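Costcombe Clothing Reuse Room
Progress report to the Okafor Fund, second period
Friday, April 20, 2018
Prepared by Kourosh Shahbazi

You asked for a plain account of whether the folding and sorting work is paying its way. My answer at the halfway point is that I'm not convinced yet, and I would rather say so now than in the final report.

Intake for the period was 897 items. Of those, 694 were sorted, folded and shelved. The rest are still in bags under the long table, and some of those bags were there when I wrote to you last time. The application said we would reach 1000 items shelved by the end of June. We might. It depends on what comes in, and what comes in lately has been mostly knits.

Knits are the problem. The original plan treated every garment as the same amount of work, which anyone who has folded a sweater next to a dress shirt could have corrected. A woven shirt has a front, a back, a collar and a placket, and it more or less tells you where the creases go. Knit fabric doesn't. Pick it up in one place and the rest slides off in its own direction. Fold it in thirds and it turns into a roll. White knits are worse again, as every gray mark shows on them and it can be hard to tell a mark from a shadow in a crease. I have watched people put the same piece on the reject pile and take it back off twice.

The Ustar folding guide, which we bought out of the equipment line, does a fair job on T-shirts. I can't say the same for sweaters or socks. The instructions assume the fabric will lie flat when you let go of it. We have gone back to folding heavier knits by hand on the table and using the guide for everything else. I don't plan to ask for a second one.
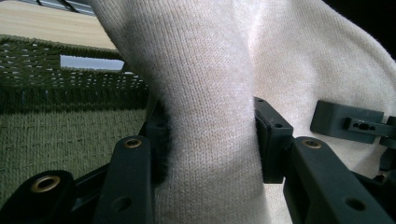

The other change was to stop sorting by size first. Labels in knitwear are often faded or gone, and people were spending more time hunting for a label than folding the thing. We now sort by kind of fabric, then by color, and leave size until the shelf. It feels faster. I have no before-and-after timing to prove it, and I don't want the fund quoting me as if I did.

Shelf life, so to speak, is also mixed. 524 items went out to households and partner groups. That is a decent share of what was shelved, but the figure says nothing about whether the folding had anything to do with it. People took coats in the cold weeks and would have taken them off the floor. The stacks of light knits have barely moved. They also slump. A stack that looks tidy on Monday needs doing over before the week is out, and each redo is labor that doesn't show up anywhere in the numbers I send you.

Spending is under budget, mainly on account of the shelving. We ordered the Ondus wire units, found the gaps too wide for small folded pieces, and sent two of them back. The refund has been received. I would like to move that money to plain solid shelves, and need your written approval to do it.

Still open from the last report:

Drying space. No progress. The back wall is still taken up with boxes.

Lint and pilling. We own one fabric shaver for the whole room. It does the job slowly. A second would cost little, and I will put it through petty cash unless you object.

Written folding steps for new people. Drafted for shirts and pants. The knitwear page has been rewritten three times and I don't trust the current version either. The step that says "smooth the fabric flat" is doing a lot of hoping.

For the next period I propose we count knits separately from everything else - both what comes in and what goes out. If the light knits still aren't leaving the shelves in June, I will recommend that we stop accepting them, and the target should be lowered to match. Please let me know about the shelving money first, as the supplier's quote runs out before our next call.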